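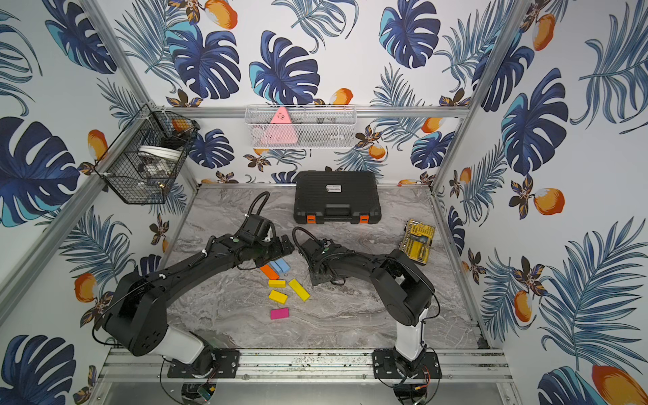

I got to Szabo at ten on Saturday morning with a coffee in one hand and the wrong shoes on (we stood for hours), and by lunchtime I'd filled most of a notebook, so forgive me if this one rambles. The lab holds its open day once a year, in October, and I've missed it every time until now!

If you don't know the place, Szabo is a small robot learning lab out past the Pestby bus depot. You go in through what looks like a dentist's entrance, somebody hands you a sticker with your name on it, and then you're more or less free to wander and bother people. I bothered plenty of people.

The first person I bothered was Mabli Owen, who runs the two-arm project. It's called Hamham, and when I asked what the name stood for she told me it didn't stand for anything and they'd been meaning to change it for ages. The question behind it is one I've wondered about since I started reading up on this stuff: if you teach a pair of arms to do a job by showing them, what should you show them? Do you want clean, perfect run-throughs from your best operator? Or do you want some of the messy ones too, where a block gets knocked sideways and the person driving has to go back for it?

The job is picking up little colored blocks and setting them in a row. That sounds like nothing until you watch two arms try to work over the same bit of table without getting in each other's way. Mabli's group collected two sets of demonstrations, the same number in each. In the first, the operators were told to start over whenever they fumbled. In the second, they were told to keep going and fix it. Then they trained the same kind of model on each set, and ran each model for 70 trials from starting layouts it hadn't seen before.

I'd have bet on the clean set. So would Boyang Yin, who did most of the training runs and admitted to it cheerfully. The clean model did look nicer when everything went right, with smoother moves and less dithering. But when a block slipped or landed at a funny angle, it tended to carry on with the next step as if the block were still in its fingers, closing on air and placing nothing very carefully. The other model would go back. It finished the row in a lot more of its trials, and Boyang showed me the plots, which I'm not going to reproduce from my terrible sketches (they're writing it up and I'd rather you saw the proper version).

My favorite part was the handling of the seconds right before a mistake. You don't want the model to learn to fumble, obviously, so they go back through the messy recordings and mark where each slip begins. The 2 seconds leading into it get dropped from training and the recovery stays in. I asked what happens if you skip that and leave everything in. Boyang said the arms get "kind of clumsy on purpose," and Mabli made a face, so I gather there was a bad week or two.
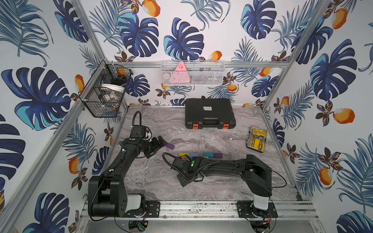 The Hamham arms on the block task, with a purple block in the left gripper.

After that I got talking with Necati Canpolat about the layouts, a subject I hadn't given any thought to at all. You need the blocks to start in different places, or the model just memorizes a spot on the table. But people are awful at being random! Left to themselves, Necati said, operators put the blocks where they're easy to reach. So he wrote a little program that calls out a layout before every recording and the operator has to match it, even when it's an annoying one with two blocks touching. Touching blocks are the hard case, apparently, because the fingers need somewhere to go. A lot of the best recoveries in the messy set come from exactly those starts.

I had a go at driving, too. They had a practice station open to visitors, and you move a pair of smaller arms by hand while the big ones follow. I was bad at it. Really bad! It took me 3 tries to get one block where I wanted it, and my left hand kept drifting up whenever I concentrated on my right. Dwayne Lindgren, who was looking after the line, says that's what everybody's left hand does and that a new operator gets about as good as they're going to get in the first week. I did come away with a lot of respect for whoever sat there doing it over and over.

There was a talk at two, 30 minutes, standing room only by the time I'd found the right door. Wanda Schumacher gave it. She's visiting from Stamier, where they make sorting equipment, and she had a sharper set of questions than I did. What if the mistakes the operators make aren't the mistakes the robot makes? A person fumbles because they're tired or looking at the wrong hand, and a model fumbles for reasons of its own. Mabli agreed that it's the weak point. Their next round will let the trained model drive until it gets into trouble, and then have a person take over and record only the rescue. They've tried it a little already, but she wouldn't be drawn on how it's going.

Someone near the back asked whether any of this carries over to other jobs, like folding or plugging things in. The answer was that they don't know yet, and the block task was picked partly for how quick it is to set up again. Fair enough. I'd like to see it on something floppy.

I missed the tour of the machine shop since I was still pestering Necati in the corridor, and the cookies were gone by the time I got to the front desk. If you're planning on going next year, take the early bus and wear better shoes than I did. The practice station has hardly any line before eleven.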